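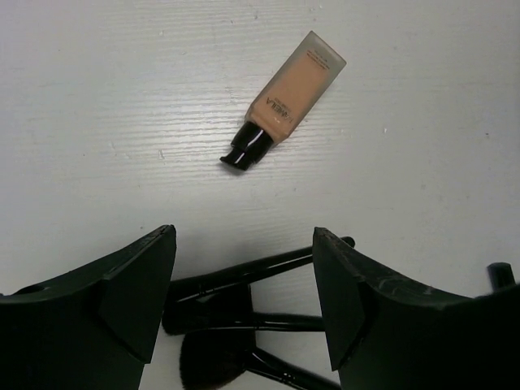

How to Host a Horror Movie Night for People Who Scare Easily

Movies > How-To > Watching at Home

By Morena Lo Presti
Oct 17, 2019
Last updated: Thursday evening, with a better note on subtitles

I love scary movies and most of my friends do not, so every fall I end up coaxing a living room full of nervous people through something with a basement in it. I've gotten pretty good at this over the years (I wasn't always, and my sister still brings up the clown one), and I'd like to pass along what works in my house.

Step 1: Ask what everybody can't stand

Do this a few days ahead, in private messages, so your friend who hates needles doesn't have to say so in front of the group. One person will be fine with ghosts and miserable at the sight of a spider. Write it all down! You'll think you'll remember and you won't.

Step 2: Pick three movies and let them vote

Offer one old black-and-white picture, one funny one and one that's properly creepy. Read a short plot summary for each, but skip the trailers. Trailers cram every loud moment into a couple of minutes, and I lost half a guest list that way in August. If the vote is tied, go with the shorter movie.

Step 3: Watch the first 20 minutes by yourself

You're checking the sound as much as the story. Horror movies love a whisper followed by a bang, so if your TV has a night mode or some kind of volume leveling, switch it on now and see how it feels. Turn on the subtitles too, and make sure they match what's being said. Mine were for the director's commentary once, and we got quite far in before anyone spoke up.
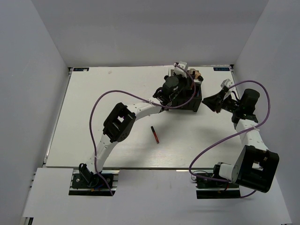
Two robot arms at a white tabletop, the left one reaching over a black box.

Step 4: Leave a lamp on

I know, I know, the purists want it pitch dark. A small lamp behind the couch keeps glare off the screen and lets people find the door, the dip and each other. Six is my limit for one room, with the jumpiest guests in the middle of the couch and the fearless ones out on the ends.

Step 5: Plan a break and something silly for after

Pause near the halfway point, put the big lights on and let everyone talk over the movie as much as they like. Somebody will explain the ending with great confidence and be wrong, and it does wonders for the mood. Then keep a cartoon or an old sitcom ready for when the credits finish, and put the kettle on while it plays. My crowd usually stays for two episodes, and then I walk whoever's still nervous out to their car.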